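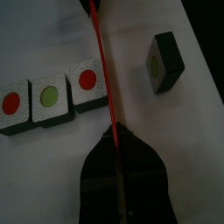

3.2 Laying out the blocks

1. Clear the table and spread the white cover over it. Small wrinkles do no harm, but smooth out any fold that makes a block rock.

2. Set three blocks in a row, speckled faces up, each one close against the next. The dots should run red, green, red.

3. Lay the red rod beside the row, next to the last block.

4. Keep the fourth block, with the green dot, on the other side of the rod. It can lie on its side until you need it in section 3.3.

Note: The row may run at a slant -- the Stiveck set has no front or back.

Caution: Do not wipe the speckled faces with solvent. Use a dry cloth, and leave the blocks for 20 minutes after cleaning before you put them back in the Enda tray.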